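**Re: [shopfloor-auto] Anyone tried the Marikar hand-held kit?**

November 2018

On the list, Dilruba Sarkar wrote:

> We've been offered the Marikar teaching kit on a 30-day loan through Stulley. Two hand-held grippers, marker cubes on top, software license included. You do the job yourself with the grippers in your hands and the recordings are supposed to train the arm. The rep says no programming and up to 76 percent less setup time. Our site at Kirkavlow does a lot of short runs, so I'm tempted. Has anyone here had one past the demo stage? Mostly I want to know if the recordings are any use once you get them home.

Dilruba,

I've had some time with it, and my advice is to take the loan and keep your purchase order in the drawer.

The 76 percent first. I asked Stulley what it was 76 percent of, and got a brochure back. If they are comparing against someone writing arm programs by hand from scratch, fine, but who on this list still works that way for short runs? We reuse old programs and change the points. Ask them to put the baseline in writing.

The grippers themselves are decent. You hold one in each hand, the gray jaws stick out in front, and the white cubes with the black square patterns are there so the software can work out where each hand is. You can work low down, near floor level, or reach over to a cart. 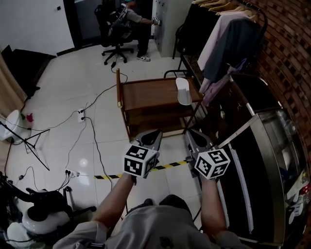 Dilruba asked me off list if the floor has to be cleared before each session, and said that at Kirkavlow it would never stay cleared. I couldn't get a straight answer on that one. The manual has a page on "preparing the space" that talks about lighting and shiny surfaces and says nothing at all on clutter. I would run it in your normal mess, power strips and all, and see what the software throws out. If it only behaves in a tidy room you want to learn that during the loan.

Other things that bothered me:

- The license is per pair of grippers, and the price Stulley quotes covers the first year only. I had to ask twice for the second-year figure.
- They recommend 20 recordings per task. Per *task*, in their wording, means per part and per starting position. Work out what that comes to for your short runs.
- Export. Recordings come out in Marikar's own format. There is a converter from Cultusus, sold separately, and I haven't found anyone who has used it with an arm that isn't on the Marikar list.
- I still haven't seen a recording made by a customer, start to finish, running on that customer's own arm. Every one I've been shown was made by the vendor's people.

That last one is the real sticking point for me. Picking up a gripper and moving things with it is easy and makes for a nice demo. The arm has to do the same job later with a part in a slightly different spot, and the sales pitch gets vague right there.

If you do take it, pick your most annoying job, skip the sample task in the box, and keep a log of hours including the retakes. I'd be glad to see the log in December if you're willing to post it.

Does anyone else have numbers from their own floor?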